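**Wooden spoons in the dishwasher: does oiling them do anything at all?**

**bevgate_dave** -- November 30, 2020

Every year or so someone on here tells a newcomer to rub mineral oil into their wooden spoons "to seal them", and every year I keep my mouth shut. Not this time. I have washed the same spoons in the dishwasher since I moved in, never oiled one, and they stir soup just as well as they did on day one. They've gone a bit pale and furry. So what?

I'd like somebody to show me one proper side-by-side test. A blog post by a shop that sells spoon oil doesn't count.
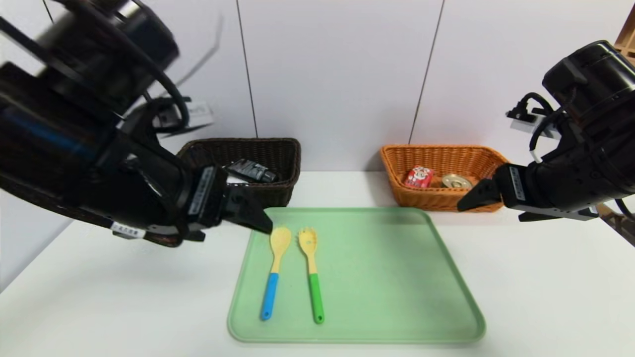 The shops say the oil "feeds" the wood. Wood is dead. It isn't hungry. If the stuff does anything, it sits in the top layer until the first hot pan of pasta sauce and then ends up in your dinner. Tell me where I've gone wrong.

---

**Intan Pangaribuan**

You've gone wrong at "a bit pale and furry". Furry is the grain lifting. Once it lifts it holds on to turmeric, onion and whatever else, and then you get that sour smell when the spoon goes in something hot. Sniff one after it's been in a pan of plain boiling water for a minute and report back.

I agree "feeds" is silly. But oil slows down how fast water gets in, and that's all anyone sensible claims for it.

---

**bevgate_dave**

> oil slows down how fast water gets in

By how much, though? If it's a matter of seconds I don't care. And have you tried it on two matching spoons, or do you just look after the oiled ones better? Someone who bothers with oil is also someone who doesn't leave a spoon in the sink overnight.

---

**Régis Vasseur**

I did try it, badly. In May I bought 2 beech spoons from the same bin at Pondamero, oiled one, left the other bare, and washed both by hand. After a while the bare one was rougher. Then I sanded it for 3 minutes with fine paper and couldn't tell them apart.

So my conclusion was to buy sandpaper. I still have most of the bottle of oil, if anybody wants it.
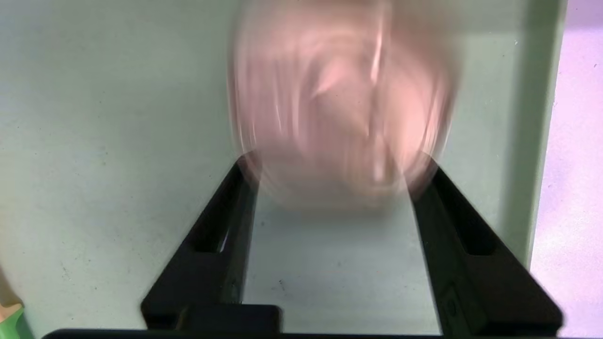 The other thing I noticed was that drying mattered far more than I'd thought. Stood upright in a jar, the ends of the handles stayed damp and one went black at the bottom. Laid flat on a rack, no trouble since. That costs nothing and I never see it on the back of a packet.

---

**milagros_i**

Sorry but one spoon of each isn't a test, Régis. Two bits of beech out of the same bin can come from quite different trees.

My mother's spoons were never oiled and never saw a dishwasher, and one of them has been in use for longer than I've been alive. That isn't a test either, before Dave says it. I do think the dishwasher is what kills them -- long soak, very hot, then baked dry. Mine split down the bowl when I did it, and it was a decent Henano one, so I was cross.

---

**bevgate_dave**

I was going to say it, yes.

The splitting I'll grant you. I had one go at the neck. But I'd paid next to nothing for it, and I'd take a new cheap spoon now and then over standing at the sink drying each one like it's the family silver.

---

**Prasetyo Wattimena**

Came here from the chopping board thread. Is it worth doing anything for a spoon that has already gone furry, or is it firewood? 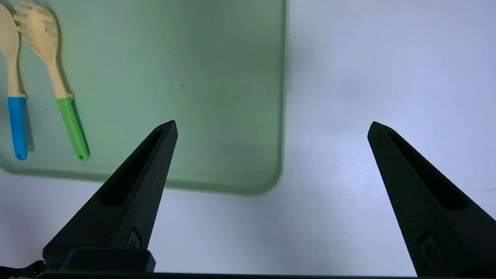

And how do you get the smell out of one that's been used for curry?

Scrub it with coarse salt and half a lemon, rinse it, and leave it flat somewhere airy until the next day. For the fur, wait until it's properly dry and sand along the grain. If it still smells after a second go, keep it as the curry spoon and use another one for custard.

(I asked my dad while I was typing, so that's his answer. He's less sure about the lemon than he is about the salt.)

---

**Darmawan Teoh**

The salt does the work, I'd say. I've left the lemon out and got the same result.

On oil, could people at least stop recommending olive oil? It goes sticky in the drawer and then it goes off. I had a whole drawer smelling of old crayons. If you must, use something that dries or something that never turns, and wipe off the extra. Ten minutes, then a clean cloth.

---

**Intan Pangaribuan**

Seconded on the olive oil. Dave, have you boiled that spoon yet?

---

**bevgate_dave**

Boiled it. It smells faintly of onion. I'm calling that seasoning and I'm still not buying the oil.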